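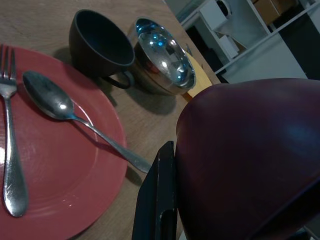 **Dellby to Introduce Rotar Low-Temperature Rinse Program for Commercial Kitchens**

March 2021

Dellby, a supplier of warewashing equipment to schools, hospitals and staff restaurants, has released Rotar, a rinse program for its rack-type dishwashers. Rotar lowers the amount of fresh water drawn in the final rinse and spreads the heating load over a longer part of the wash cycle. It is available on new machines and as a retrofit for Dellby units fitted with the second-generation control board.

The program was developed with Kneževič, a manufacturer of pumps and spray arms. Kneževič supplied the variable-speed rinse pump and the revised upper arm, which has narrower nozzles set at a steeper angle than those on the earlier part. Dellby wrote the control software and carried out the trials.

**How the program works**

In a conventional cycle, the booster heater comes on at full power shortly before the final rinse. In a kitchen with several machines on one supply, this produces a short, high peak in electrical demand. Rotar starts the booster earlier and holds it at partial power. The rinse itself is delivered in 6 short pulses instead of one continuous spray, with a pause between pulses to let water drain from the rack.

A turbidity sensor in the wash tank sets the length of the main wash. If the tank water is above the set limit, the machine extends the wash and delays the rinse. Operators can see the current stage on the existing display. No new buttons have been added.

**Trial results**

Trials began in December at a staff restaurant with a daily throughput of 800 racks across all machines. Over the trial period, the converted machines completed 476 logged cycles under full instrumentation. The remaining cycles were recorded by the standard meter only and are not included in the published figures.

Mean water use in the final rinse fell by 121 liters per machine per shift compared with the same machines running the previous program. Peak electrical demand was also lower, but the site changed its ventilation schedule during the trial and Dellby is not publishing a figure for that measure. Detergent dosing was left unchanged.

Cycle time is slightly longer under Rotar when the tank is heavily soiled. Sites that run at full capacity through the lunch period may prefer to keep the previous program for those hours. Both programs stay in memory and can be assigned to a time of day from the service menu.

**Rinse aid**

Rotar has been tested with Deltidora, Dellby's own rinse aid for hard and medium-hard water. Other rinse aids can be used, provided the dosing pump is recalibrated. The procedure is given in the installation manual. Deltidora is sold in canisters that fit the current under-counter tray.

**Availability and installation**

New rack-type machines ordered from this month will ship with Rotar installed. The retrofit kit contains the rinse pump, upper spray arm, turbidity sensor, wiring harness and a software card. It must be fitted by an approved service engineer. Machines with the first-generation control board cannot be converted.

The existing warranty period is not affected by the retrofit. Parts in the kit carry their own warranty from the date of fitting. Prices are available from regional sales offices on request.

**About Dellby**

Dellby designs and assembles commercial dishwashers, glasswashers and water treatment units. Its equipment is sold through distributors and serviced by a network of approved engineers.

Press inquiries: Dellby Press Office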